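Zullton puts dark fabric range on sale, and asks buyers to doubt the label

Upholstery firm Zullton will begin selling Pisus, a dark, fine-textured furnishing fabric, from its Long showroom in May. The firm is making fewer claims for it than is usual in this trade.

Anyone who has bought a sofa in recent years will have met the words "family-proof", "easy-care" and "stain-safe". Zullton has used some of them itself. It is dropping all three from its tickets, having failed to find two suppliers who meant the same thing by any of them.

"I have read 70 fabric cards this year and I could not tell you what half of them promise," said In-ho Seok, who buys cloth for the firm. "Dark fabric hides tea. It shows lint, dust and every hair off a pale dog. We would like people to hear that in the shop and not find out at home." 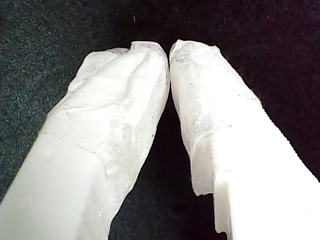 Pisus comes in one weight and, for now, dark shades only. Customers who ask for cream will be shown something else. The first run is 700 metres, and Zullton will not say whether there will be a second until it has seen how many people send theirs back.

A made-up armchair cover costs £179. Cushion covers are sold separately. The price does not include a protective spray treatment, which Zullton has stopped offering at the till. Buyers who want one are free to get it elsewhere.

Nilton Rivadeneyra, workshop manager, was not keen on the launch at first and remains cautious. "A fine texture looks smart on a roll. Put it round a tight corner and you see whether the cutting was any good," he said. "I asked for another month with it and got two weeks."

The firm is also wary of rub tests, the figures shops quote to show how long a cloth will last. It will give the result to anyone who asks, but will not print it on the ticket.

Swatches are free to the first 1000 people who request one. Zullton suggests leaving the swatch on the arm of a chair in daily use before placing an order.

Covers can be returned unwashed within the period printed on the receipt. Press requests for samples should go to the Long showroom, marked for In-ho Seok.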